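Protokoll, Arbeitsgruppe OP-Ausstattung
Mittwoch, 16 Uhr, Besprechungsraum Haus Hattar

TOP 1: Rückblick auf die Vorführung bei Dello

Gezeigt wurde das Nähen mit schwarzem Faden am Übungspad, gesteuert über das System Skita. Laut Anbieter reicht ein Instrument für bis zu 59 Einsätze. Einen Beleg dafür gab es nicht.

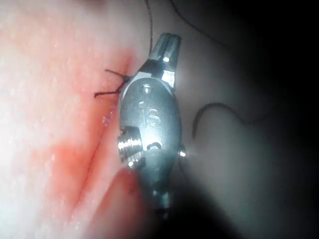
Offen blieb auch, was eine Naht am Pad über den OP-Alltag aussagt. Der Schulungsplatz soll 3.588 Euro kosten, Anreise nicht enthalten. Die Wartung wurde nur mündlich beziffert. 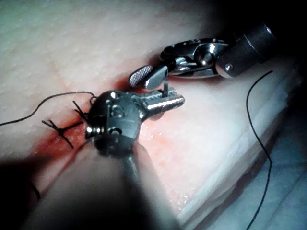
Jukness hält dagegen, dass man die Knoten auch von Hand am Pad übt und das bisher niemanden gestört habe.

Beschluss: keine Zusage vor Vorlage der Wartungskosten.

TOP 2: vertagt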